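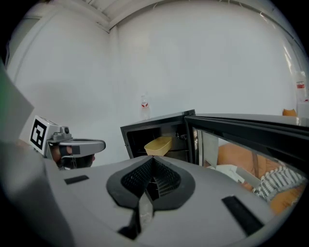
What does the Osisia set cover?

Trays going in and out of a countertop appliance with a glass door, and the door being opened and shut. It has 237 episodes.

The old card said "more than 400 kitchen tasks." I doubt it. Melur Kwok went through the January list and most of the extras were the same tray moved to another rack - renamed, then counted again.

Labels are the weak part. "Oven," "cabinet" and "fridge" get swapped freely, so check before you train on them.
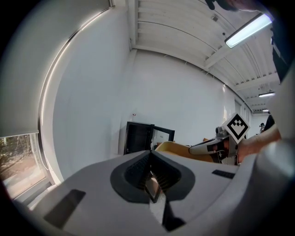 Door angle was noted in 12 episodes only, by eye. I wouldn't use it.

Last edited February 16, 2018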